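Home News Books Archive About

Hulau's free e-book shelf hits 4000 titles

November 21, 2024

I've been checking the counter on the Hulau site every morning like it's a ball score, and last night it rolled over to 4000. That's four thousand public domain books, all typed or scanned and then proofread by people in their spare time, all free, no login!

I did 17 of them myself (mostly old cookbooks, plus one very long history of canals that I'm still a little mad at). When I joined, the list hadn't even reached 1000 and you had to download everything as a zip.

The new one is a travel diary from the Stamatopoulos collection in Prukosstead, which the library there opened up for scanning in September. More diaries are on the way, and the handwriting is rough, so if you can read old cursive, please come help.

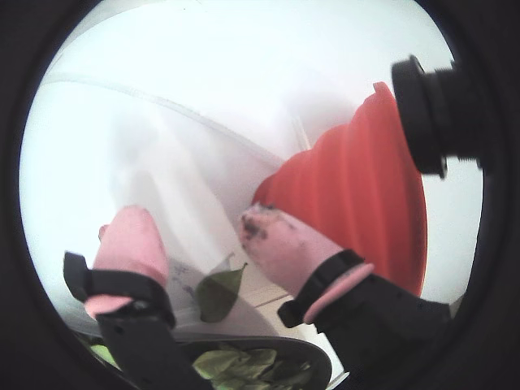
Photo: Pirex

Also new this week: plain text files now load fine on old phones, and there's a mirror site in case the main one goes down. The plan is to keep both running until 2075. I'll be pretty old by then, but I'd like to see the counter.

2 comments

inkwell_dee: I can read cursive! Where do I sign up?

marmot44: The canal book is great, you take that back

We use cookies to remember your settings. OK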